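Home | Catalog | School and Office | Service | Contact

Plenau Wall Rail System, 1110 mm

Posted 1st February by Irena Tokarz

The Plenau rail is a simple aluminum profile for classrooms, meeting rooms and corridors. You fix it to the wall once, and after this you can hang and move boards, maps and paper sheets without making new holes. We sell it in our Vistavik shop for many years and it is still the item which schools order again most often.

One rail is 1110 mm long and 25 mm high. It carries up to 40 kg when it is mounted on brick or concrete. On plasterboard please use the anchors from the separate set, and ask us first if the board is heavy. Two rails can be joined in a straight line with the steel connector. The joint stays visible, but it does not stop the sliding hooks.

In the package you find the rail, four hooks, two end caps, screws for brick and a drilling template made of paper. The template is printed on both sides, so please look which side is for the first rail and which is for the next ones.

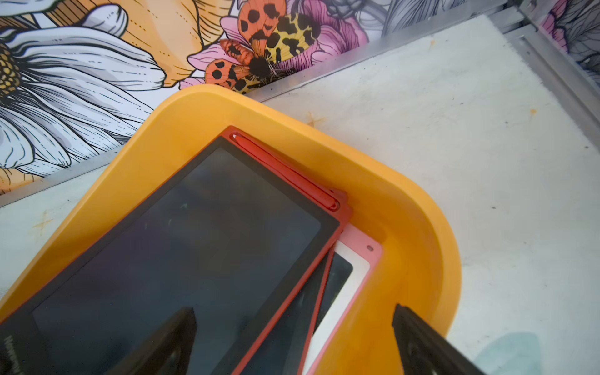
LCD writing tablets in a yellow-orange tray. Sold separately.

Color: natural silver or white. The white version is powder coated and we keep less of it in stock, so for bigger orders the waiting time can be longer. Orders of silver rails leave our warehouse in 72 hours.

Cleaning is done with a soft cloth and water. Do not use products with acid, they leave marks on the silver surface. Spare hooks and end caps can be ordered one by one. For questions about mounting, write to Kojo Fiadzo in the service department and add a photo of your wall.

Related items
Plenau steel connector
Anchor set for plasterboard
Jabłońska cork board, medium
Prudenness map hooks
Paper clamp for rail, white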